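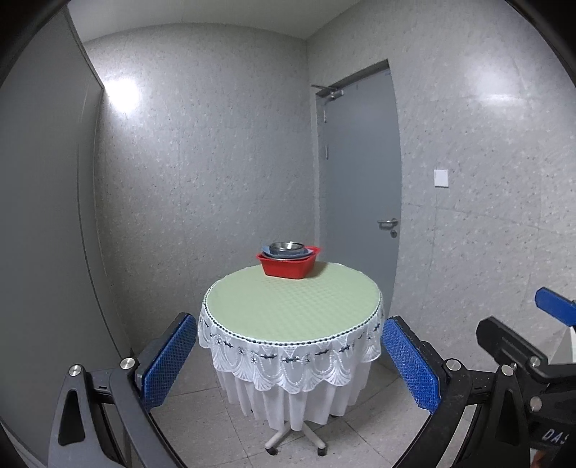

Rules for a good recording, Curnesar kitchen set

A recording is only useful if another person can repeat it from the notes. Before the first episode of a session the operator writes down what is on the table and in which order it is stacked. For a start like the steel bowl on the blue-gray dish on top of the red basin, the note must name all three, from top to bottom, and say where on the table the stack is. "Dishes on table" is not accepted.

Version and contact

Release date: Aug 3, 2026
Maintainer: Oliwia Wasilewska, Wimusska
Episodes: 282
Sites: Modutby and Tomaszewski

What is in the set

The set contains tabletop tasks done by people with hand-held grippers. The tasks are unstacking, stacking again, and moving one dish to a given place. Each episode has video, gripper opening width, and one text file with the start note and the end note. There are no sounds. The episodes from March were made before these rules and have the value "old" in the column rules_version. Please do not mix them with the others when you compare operators.

Before recording

The table stands still. If it has wheels, check that it does not roll when you press on the rim with your hand.
The cloth stays on the table for the whole session. When it moves, put it back between episodes and never during one.
Doors to the room are closed.
Clean both finger pads and look for loose screws on the joints. A screw that turns by hand means the gripper goes back to the bench.
Open and close the gripper 6 times, fully, so the width values can be checked later.

During recording

Start with the grippers visible and not touching any object.
Take the top object first. Do not pull a lower one out from under it.
If an object falls, finish the episode and mark it "drop". Dropped episodes are kept in the set. We had long discussions on this and the decision is to keep them.
Do not speak to the other people in the room about the task, they may come into the picture to help.
One episode is not longer than 400 seconds.

After recording

Write the end note in the same manner as the start note. Files are to be checked within 24 hours by a person who was not the operator. The checker plays the full video and compares it with both notes. Where they do not agree, the note is corrected and the old text stays in the column note_before.

Privacy

Hands are permitted in the video. Faces, papers with names, and screens are not. An episode with a face is removed completely, we do not blur.

Known problems

The wide lens bends straight lines near the borders, so distances should not be measured there without the calibration file. Shiny metal gives strong reflections, and depth estimated from these areas is often wrong. At Tomaszewski the clock of the second gripper was late in several sessions. The corrected times are in sync_fix.csv.

Corrections can be sent to the maintainer with the episode number in the subject line.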